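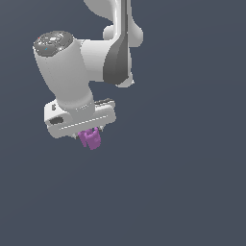 Arm and gripper holding a small purple piece, simulated.

Workshop Tips: When a Small Robot Arm Drops Things

I keep a list of tips for the bench arm in our shared workshop at Taltley. Most of them came from things that went wrong. The ones on this page come from one problem, a grip that looked fine on the computer and then let go over the edge of the bench. The part landed on the concrete and broke, and my foot was close enough that I moved the bench mat the same evening.

We try every new pickup on the computer first, then run it on the arm. If you only do one of those two, most of this still applies.

What happened

The job was simple. Pick up a printed plastic toy, lift it, swing it over to a tray and set it down. On the computer it ran 1,990 times without a drop. On the real arm it got to 947 and then the toy slid out during the swing. After that it dropped again within a few minutes, and then again.

I did what most people do and turned up the grip force. It held for the rest of the afternoon. Then someone switched off the power strip to plug in the shop vacuum, the gripper went slack with the toy in the air, and that was the one that broke.

So there were two faults. One was a slow one, with the fingers losing their bite. The other had been there from the first day and we had never tested for it. I would have found the second one sooner if I hadn't been so pleased about fixing the first.

Find out what your gripper does when the power goes

Do this before anything else on the page. Some grippers hold their last position with the power off. Some relax. Air grippers depend on the valve and on whether anything in the line keeps the pressure in. The manual may say, but test it anyway.

Close the fingers on a folded rag an inch above the bench. Stand clear, then cut the power the way it would get cut by accident. For us that means the power strip. Watch the rag for a full minute. Ours dropped it at once. Kimie Uchida tried the same test on the Wekico gripper she uses at home, and hers held for most of the minute and then let the rag slip, so don't walk away early.

Test the stop button separately. On our arm the stop button halts the joints and leaves the gripper powered, so the part stays put. I had assumed that pulling the plug and pushing the button came to the same thing. They don't, and I had told two other people that they did.

If your gripper lets go, keep the path low and keep it over something. We now carry everything over the bench or over a box lined with old towels. It makes the path longer and adds a few seconds. Nothing sharp or heavy goes in that gripper at all.

Label the plug

The arm, the gripper and the computer now have their own strip, with red tape on the plug and the words DO NOT SWITCH OFF – ARM. The vacuum has an outlet on the other wall. Tape costs next to nothing and I should have done it in June when we moved the bench.

If the gripper has a separate power brick, label that too. A gripper can lose power while the arm carries on moving as if nothing had happened. Check whether your program notices. Ours didn't until we added a line that reads the finger position before each swing. If the fingers have closed further than the width of the part, the arm stops and waits.

Clean the finger pads

The slow fault was dirt. Printed plastic sheds a fine dust, and after a few hundred picks the pads had a shine on them. I wiped them with a damp cloth and got a gray smear. After they dried, the grip was back to normal at the old force setting.

Power off and fingers empty before you wipe. Use a damp cloth and a drop of dish soap, then a second cloth with plain water, then let them dry fully. I don't use solvent on rubber pads. Keir Aitken used one on his and they went hard and started to crack at the corners.

We wipe the pads every four hundred picks now. Pick a number that suits your parts and write it where you can see it from the bench. When wiping no longer brings the grip back, change the pads. Change both at once, or the part will creep toward the worn side.

Don't fix a drop by squeezing harder

More force hid our dirty pads for an afternoon. It also left two small dents in the toy. On thin parts, extra force can bend the walls inward, and a part that bends can pop out of the fingers like a wet bar of soap.

Before you touch the force setting, go through these:

Wipe the pads and try again.
Check that the pads are flat on the part and not touching at one corner.
Check the screws that hold the fingers. A loose finger feels like a weak grip.
Slow the swing to half speed. If the drops stop, the trouble is in the move.
Check that the part is sitting where the program thinks it is.

If you still need more force after all that, raise it in small steps and write down each one. Put the date on the note. I have a card that says "force up 4" with no date, and I have no idea whether that was before or after the new pads.

Pick test pieces that are awkward

For a long time I tested with plain blocks. A block has flat sides and its weight is in the middle, so nearly any grip will hold it. Then the first odd shape comes along and you find out how little the block told you.

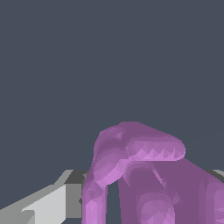
A toy dinosaur is a good one to add to the box. It has a heavy end and a light end, the sides curve away, and there are several places where the fingers could go that look sensible and aren't. Gripped by the head it swings. Gripped by a leg it turns. You learn more from an hour with something like that than from a whole day of blocks.

Other good test pieces from around the house are a potato, a bottle brush, a measuring spoon with a long handle, and a roll of tape with half the tape gone. Start with things that are light and can't shatter. Leave glass and filled containers out of it.

Aníbal Bragança suggested weighing each test piece and writing the weight on masking tape, and sticking the tape on the lid of the box. It sounded fussy and I put it off. But when I finally weighed the printed toy it was quite a bit heavier than the weight I had typed into the computer. I had guessed, and the guess had been sitting in there ever since.

What the computer run won't tell you

I still do the computer run first. It catches the big mistakes, such as an elbow going through the bench, and it costs nothing when it goes wrong. But check these before you trust a good score.

Weight. Put the real part on a kitchen scale and type in that number. If the part is printed, weigh the finished print.

Friction. The setting we started with was far too kind. It gave the fingers more bite than new pads have, and ours weren't new. Lower it until the part starts to slip, then see how far that is from where you normally run. If there is hardly any room, the real arm will drop things.

Shape. Many programs use a simpler shape for contact than the one they draw on the screen. The space between a neck and a body may be filled in as far as the fingers are concerned, so they seem to hold on to something that is only air on the real part. Look for a setting that shows the contact shape and turn it on at least once for each new piece.

Power loss. Ours never lost power on the computer. I now add a test that opens the fingers at a random point in the swing, only to see where the part would land. Two of our old paths would have dropped it on the keyboard.

After a drop

Stop the arm before you reach for anything. It is very easy to lean in and grab the part while the program is still running, and the arm will go on to the next step whether your hand is there or not. I've done it. Push the stop button first, check that the arm is still, then reach in.

Pick up all the pieces, including the small ones that go under the bench. A chip of hard plastic on the pad will cause the next drop. Look at both fingers and turn the part over to see where the marks are. If the marks are streaks, it slid. If they are two clean dents, it was let go, and you should look at the power and the wiring before anything else.

Then write down the pick number and what was in the gripper. Our log is a school notebook on a string. Hatem Kettani reads it before he starts and has asked me to write more neatly.

Last changed 23 November 2023. Added the part about the separate power brick and moved the pad cleaning up the page.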